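From: Sioned Humphreys
To: equipment-planning list
Date: 31 January 2025
Subject: Re: Second arm or spare grippers first?

Hemant Chaturvedi wrote:

> Before I put the budget lines together, can someone tell me
> whether we still want the second arm this year? The Schnyder
> quote has it with one gripper and a wrist camera. If we drop
> the arm, the same money covers spare grippers, cables and a
> new table, with a bit left over. I need an answer before the
> March meeting.
>
> Also, is anybody still using the Grelta fingers?

Hemant,

I would put the spares first. We have one working gripper for the kitchen table tasks and nothing on the shelf behind it. When the last one went back to Clurkska for repair we lost 11 working days, and Bjarke had to move all his bookings.

The plush food and the cups can stay as they are. Replacements are cheap and can come out of the consumables line, so please don't give them their own heading.

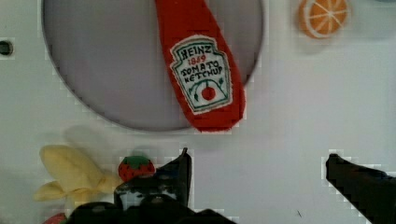 On fingers, I'd like to order 5 pairs of the standard ones. Debashish asked for a softer pad as well, but Pilla only sells those in packs of 60 and I can't see us getting through that many before the glue ages. If another group wants to split a pack, write to me off list.

The Grelta fingers don't fit the current mount. They can go to the teaching lab.

Cables need a line of their own this time. Last year they were lumped in with "sundries" and the money was gone by winter. Put down two full sets for the wrist, plus clips. 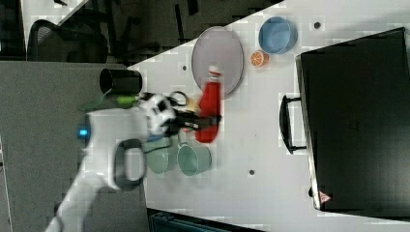

As for the second arm, my view is to ask Schnyder to hold the price until the new financial year. Ea dealt with them on the first purchase and may know how far they will move. The quote leaves out freight and the service plan, so it would need redoing anyway. We would also have to sort out floor space and another power circuit, and neither has been costed.

I'd leave the table for now too. It does the job, and changing it would mean measuring all the positions again.

I can send you part numbers on Monday if you tell me which spreadsheet you're using. There are 2 in the shared folder and they don't agree.

Sioned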